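Two-armed robots learn household chores faster when each arm is trained to wait, Plondley study finds

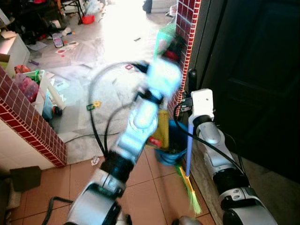
Robotics researchers at Plondley have published results from a training method for two-armed robots working in ordinary homes. The method, called Privier, teaches each arm when to hold still as well as when to move.

The work draws on 2,302 recorded demonstrations of tidying and cleaning jobs, collected in 35 homes. The jobs include handling brooms and buckets, putting toys away and moving small items from one room to the next. None of the homes was cleared or rearranged beforehand.

Most existing methods treat both arms as one system and predict their movements together. Privier gives each arm its own model and adds a short signal between them – in effect, a request to pause or carry on. An arm that is gripping something can keep its hold while the other finishes its part of the job.

In tests on 126 tasks that were not in the training data, robots using Privier dropped or knocked over objects half as often as those using the joint method. They also needed 50 demonstrations to learn a new chore, where the joint method needed over twice that number.

The results were weaker with soft items such as cloths and bags, and the team is now collecting more recordings of these.

The study was carried out with engineering firm Vaněk, which built the control software. The recordings will be released in September under the name Dundau and will be free for research use.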